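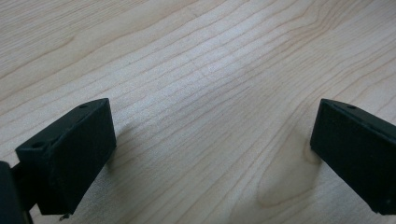 Noeline Faulkner spent most of August learning to shear a sheep, and she has the sore back to show for it. The actress plays the lead in Tomoana, a family drama set on a failing farm, and the director wanted no stand-ins for the shed work.

"I was terrible for the first week," she says. "The sheep knew it before I did."

Tomoana is her first film since Trusine, the courtroom thriller that opened to good reviews and thin crowds last year. It closed in most cities within 3 weeks. Faulkner says she was disappointed but did not go looking for someone to blame. She took a stage job, turned down two television scripts and waited.

The offer for Tomoana came by phone at six in the morning. She had read the script by lunch and said yes the same day.

Her character, Ruth, comes home after a long absence to find her father selling off the land in pieces. Much of the story plays out between the two of them in the kitchen. The shooting script ran to 81 pages, short for a drama, and Faulkner is in nearly every scene. Long stretches have no dialogue at all.

The crew shot for 64 days, most of them outdoors. Rain cost them the better part of a week, and a barn that had been chosen for the final scene lost part of its roof before they could use it. The ending was moved to the front porch. Faulkner prefers it there.

Zikura, the company behind the film, plans to open it in 678 theaters and add more if the first weekend goes well. That is a wider release than Trusine had. A trailer is being cut now, and the music is still being recorded.

Faulkner has already moved on to her next part. She will play a ship's doctor in Fisumholm, a period mystery that begins shooting once the sets are finished. Her role is a supporting one this time, with a dozen scenes, and she is happy about that.

"I get to come in, deliver some bad news and leave," she says. "And there are no sheep in it. I checked."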